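Trenus update gives two-armed robots a better feel for snack bags

Mar 4, 2023

A bag of chips is a rotten thing to ask a robot to pick up. It's shiny, it's full of air, and it changes shape the moment a finger touches it. So the new release of Trenus, the open manipulation stack from the software team at Derkska, is great news for anyone who has watched a depth map fall to pieces over a sheet of crinkled foil!

The big change is in perception. Older versions tried to fit one clean surface to every object and gave up when the highlights moved. The new one keeps several guesses alive at once and lets the wrist cameras settle the matter on the way in, right up to the last stretch before the fingers close.

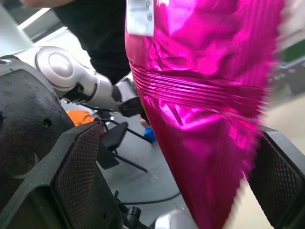
Foil between the fingers, from the wrist camera.

Planning got some love too. The two arms now share a single timeline, so one can steady a bag while the other lines up, and the planner can redo its path every 200 milliseconds if something shifts (a person's hand counts as something). The team tuned all this on 2,786 recorded grasps from its Floltcombe lab, 436 of them on foil packaging alone. Those 436 are included in the download, failures and all, and they make wonderful viewing.

Bottles are the other half of the release. Clear plastic with colored soda behind it has its own set of headaches, and a wire shelf adds a grid of thin bars for the arm to keep clear of. Trenus now treats mesh as solid for motion and as see-through for vision, a small setting that should save people a lot of hand-tuning.

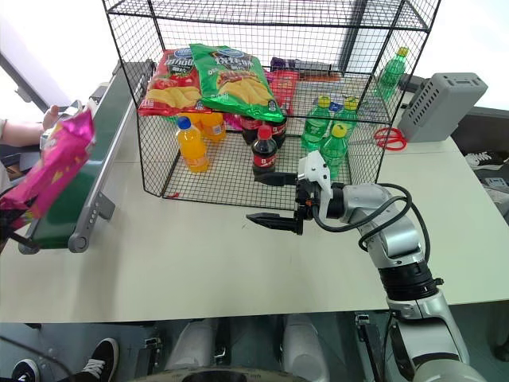 Afridi
Robotics Software Editor

There are 46 closed issues in the changelog, and my favorite is a replay tool that puts both wrist views and the head view on one scrubber, next to the planner's log. Being able to stop on a bad grasp and read what the planner was thinking is a treat. Support for soft fingertips is still marked experimental, and the conveyor tracking module has been pushed back to June.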